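The Candy Test: Teaching Grippers in Other People's Homes

Candy in a crinkled wrapper is a difficult object. It is light, it slides on cloth, and its shape changes when something presses on it. For a person this is no problem at all. For a robot hand it is still one of the hardest small jobs, and this is the reason why the team of the Minard project has spent most of the summer with sweets.

The method is simple to explain. A person holds a gripper tool in the hand, with a camera fixed to it, and does an ordinary task in an ordinary home. The camera sees what the gripper sees. Later, a computer model learns from these recordings which movement follows which view, and the same kind of gripper is put on a robot arm, which tries the task alone. No robot has to travel to the home.

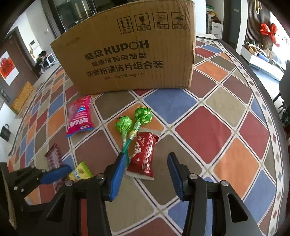

Text by our technology desk | August

The idea of hand-held grippers is not new, and Minard does not claim it. What the team wanted to know is more narrow: how much does the place matter? In the first part of the study, all recordings were made in the project's own laboratory, on one gray table with one lamp. In the second part, the tool went to 14 homes. The number of recordings was kept the same, 368 in each part, so that the comparison would be fair.

It is easy to see why a home is harder. A patterned tablecloth with diamonds in red, orange and blue gives the model many edges which have no meaning for the task. A green lollipop on an orange diamond is easy to find, but a dark red packet is close in color to some parts of the cloth. Behind the table there can be balloons, shelves, doors, a person who has other things to do. In the laboratory the model never had to ignore anything.

Both models were then tested in a kitchen that neither had seen before. The laboratory model often closed its fingers too early, or went to a spot on the cloth where there was no candy. The home model made mistakes too, but of another type. It usually found the correct object and then held it badly, for example by the thin end of the wrapper, and lost it on the way up. The team considers this the better kind of mistake, and I think they are right. A weak grip can be improved with softer pads or more practice.

One detail surprised the team. They had expected that lollipops would be easy, thanks to the stick. But when two sticks lie crossed, the model is unsure which head belongs to which stick, and the gripper sometimes waited above them for 4 seconds before it moved. The software, called Pistell, now has a small correction for this case. It helps a little.

There are limits that should be said clearly. All homes were in the same town, Clunetti, and many had similar furniture. The tests used only small wrapped things, so we cannot know yet if the result is also true for cups or clothes. And the person who holds the tool brings a personal style. In the recordings some people approach slowly from above and others come from the side, and the model learns a mixture of both.

The next round will be made together with Gentile, a workshop that builds the gripper fingers. It will compare 2 kinds of finger pads, with the same candies and again in private homes. The first recordings are planned before winter.

Comments

pastrybench: I pack sweets for a living and the twisted ends are a pain for human fingers also. Curious if they tried paper wrappers.

mo_in_the_shed: Same number of recordings, fine, but was it the same number of people holding the tool? That could explain a part of the difference.

lindenrow: My kids would eat the test objects before round one.

Contact the editors | Copyright, all rights reserved | Back to top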